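4. Colocación de la cubeta y primera bajada de la pinza

Este apartado da por hecho que el brazo ya está anclado y que se ha completado el apartado 3 (cableado y mangueras). La versión descrita es la que montamos en el taller compartido Sterka, revisada en agosto de 2026.

4.1 Coloque la cubeta metálica sobre el tablero, con uno de los lados cortos junto al brazo.

4.2 Sujete el borde con una pinza de resorte. Si la cubeta se desplaza al empujarla con la mano, añada otra.

4.3 Marque la posición en el tablero con cinta azul. Domingo Bravo usa marcas en forma de T - se ven bien y se despegan sin dejar restos.

4.4 Meta los objetos de prueba. Para empezar bastan un guante de trabajo y un par de botellas de plástico, tumbados y separados entre sí.

PRECAUCIÓN: vacíe las botellas antes de usarlas.

4.5 Cargue el programa 698 y baje el brazo a velocidad mínima, con una mano en la parada de emergencia.
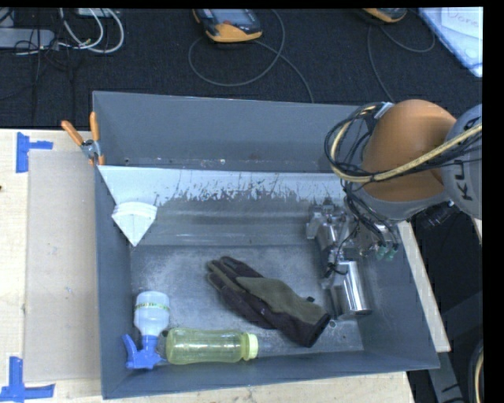
Figura 4. Bajada en el lado derecho de la cubeta, junto al puño del guante.

4.6 Detenga el brazo antes de que el cilindro toque el fondo. Compruebe que los cables y la manguera conservan una curva amplia y que ninguno roza el borde de la cubeta.

4.7 Anote la altura en la hoja de ajustes y suba el brazo por el mismo recorrido.

4.8 Repita la bajada en las cuatro esquinas. Si aparece el aviso 723, el punto queda fuera del área definida: corrija las coordenadas y vuelva al paso 4.5.

NOTA: los arañazos y el polvo del fondo no impiden el ajuste. Los reflejos del metal sí pueden confundir a la cámara; en ese caso, baje la luz del puesto antes de cambiar ningún parámetro.

PRECAUCIÓN: no meta las manos en la cubeta con el brazo activado, ni siquiera para enderezar una botella.

Los valores de partida son de Xiaoyan Wan y están en la carpeta Hidonano del taller. Guarde los suyos con otro nombre antes de pasar al apartado 5.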